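Can a Mobile Arm Keep a Parts Shelf in Order? A Study of Shelf Clearing and Restocking

Final project report, Mechatronics Project Course
Gekon student group, Dela Peña Laboratory
Project supervisor: Kenneth Halliday
Submitted 15 March 2023

Abstract

This report covers the Gekon project, in which a robot arm with a camera was given one ordinary shop-floor chore: taking molded plastic parts off an open shelf and putting them back where they belong. We logged 2487 attempts. Of these, 1336 ended with the part in the right place and no person stepping in. The median time for a successful transfer was 15 seconds. The arm handled spaced-out parts on a clear surface well and handled crowded or overlapping parts poorly. Our conclusion is that the chore can be shared with a person but cannot yet be handed over.

1. Background

The request behind the project came from Zolari, a small assembly shop that builds plastic housings for kitchen equipment. At the end of each shift an employee goes along the parts shelves, straightens what has been pushed aside and returns loose parts to their positions. The work is light and dull. It is also irregular, and for that reason the shop's fixed machines do not do it. A fixed machine expects a part to arrive in a known position, while a shelf at the end of a shift holds parts at any angle.

Robots sold for warehouse picking mostly use suction. Suction suits flat cartons and bags, but our parts are curved and rimmed, and several have no flat area large enough for a cup. We therefore used a gripper with fingers and accepted the harder planning problem that comes with it.

The question we set out to answer was narrow. We did not ask whether the arm could work as fast as a person. We asked whether it could be left alone with the shelf for the length of a break.

2. Test setup

The test area was laid out in September on the carpeted floor of the laboratory. The shelf has two tiers and a yellow finish. The black parts go on the upper tier with space between them, and smaller mixed objects sit on the tier below. The small objects were not targets. They were left in place so that the vision software had to tell targets from non-targets, as it would in a real shop.

Figure 1 is taken from the robot's camera, with the trays on the upper tier at different angles. Lighting was not modified for the tests. The yellow surface is glossy and reflects the lights above it, and we kept it that way on purpose. Zolari has glossy benches too, and a system that needs a matte shelf would have to bring its own shelf along.
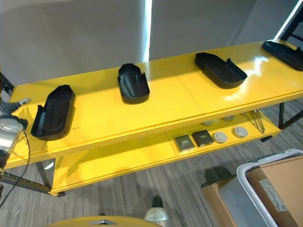 3. Method

3.1 Perception

The camera supplies color images to a segmentation network trained on our own pictures of the parts. The output is a mask for each part found. A second step fits a stored outline to each mask and returns a position and a heading on the shelf plane.

Two properties of the parts made this step harder than planned. They are black, and black glossy plastic gives poor depth readings. They also have recessed interiors with a rim around them, so a depth reading taken at the center of a part is lower than the point the fingers have to reach. We dealt with the second problem by taking height from the rim only. The first problem was reduced but not solved by averaging several readings before each move.

3.2 Grasp selection

Each part type has six stored grasps, all on the rim or on an outer edge. For every part found, the planner discards grasps that would put a finger into a neighboring part or through the shelf surface. The remaining grasps are ranked by how far the wrist has to turn. Motion planning was done in Dadska, the planner used in the earlier lab courses, with the shelf and the frame behind it entered as fixed obstacles.

An edge grasp is simple to plan but places the weight of the part to one side of the fingers. With the long curved shells this produces a turning load at the wrist, and the part may swing when the arm changes direction. We limited acceleration during transfers to keep this under control. The limit is the main reason the cycle is slow.

3.3 Procedure

One attempt consists of the following steps.

1. The operator sets the parts on the upper tier according to a printed layout sheet.
2. The robot takes an image and selects a part.
3. The arm approaches, closes the gripper and lifts.
4. The part is moved to its target position and released.
5. The operator records the result and, if needed, the failure code.

Layouts were of three kinds: spaced, close and overlapping. In spaced layouts there was room for a finger on every side of every part. In close layouts at least one side was blocked. In overlapping layouts one part rested partly on another.

An attempt was counted as successful only if the part ended within the marked zone, right side up, and no other part had been moved out of its own zone. A correct placement that knocked a neighbor away was counted as a failure. We consider this strict but fair - an employee who straightened one tray by pushing over the next would be asked to do it again.

4. Results

4.1 Overall

Out of 2487 attempts, 1336 met the success rule. Most of the successes came from spaced layouts. Close layouts gave mixed results that depended strongly on which side was blocked. Overlapping layouts failed more often than they succeeded.

4.2 Failure types

The most common failure was a missed closure, in which the fingers closed beside the rim. These cases match the poor depth readings described in 3.1, and they occurred more often on the bright parts of the shelf.

The second most common was slip during lifting. Slip was rare with the trays and frequent with the shells. A shell held near one end extends a long way past the fingers, and a small error in finger placement has a large effect on how it hangs.
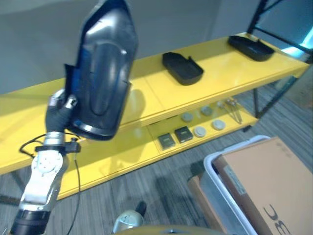
Figure 2. Shell held by its lower edge in the gripper, in front of the shelf.

A held shell also covers a large part of the camera view. During a transfer the system could see only some of the shelf and had to rely on the image taken before the lift. If a part had been disturbed during the lift, the planner did not know it, and some collisions at release were caused by this alone. A second camera fixed to the wall was considered but not purchased.

Remaining failures were planner timeouts, wrong part selected, and operator stops. Wrong selection was uncommon. The objects on the lower tier were almost never taken for targets, probably because they differ from the parts in both color and size.

4.3 Operator load

The operator was needed more than the success count suggests. A failed grasp that leaves the part where it was costs little, as the robot can simply try again. A failed grasp that turns the part over or drops it on the floor stops the work completely. The arm was not programmed to pick up from the carpet, and we had no stored grasps for an inverted part.

5. Discussion

The results support a limited use. If parts are set down with space around them, the arm can move them to their zones at a steady pace. This condition is easy to meet on a shelf that is already fairly tidy, so the arm does best on the shelves that need it least. A shop with marked positions and trained staff would see some benefit. A shop that wants the machine to recover from a messy shelf would not.

Three changes would be worth testing first. Softer finger pads with more contact area should reduce slip on the shells. A new image during the transfer, from a viewpoint not blocked by the part, should remove the collisions at release. Stored grasps for inverted parts would reduce the number of complete stops and need no new hardware.

Speed was not a goal, but Zolari asked about it. At 15 seconds per transfer the arm is slower than the employee who does the job now. This matters less if the work is done during a break or after the shift, provided the arm does not stop early and wait for help. At present it often would.

6. Limits of the study

All tests used one shelf, in one room, with one family of parts. The parts were always placed by the same group of students, and our idea of an untidy shelf may differ from the real one. The strict success rule also makes our numbers hard to compare with studies that count a lift as a success.

7. Further work

The layout sheets, failure codes and raw log have been left with Kenneth Halliday for the next project group. The inverted-part grasps are partly written and need to be checked against the shelf model before they are run on the arm.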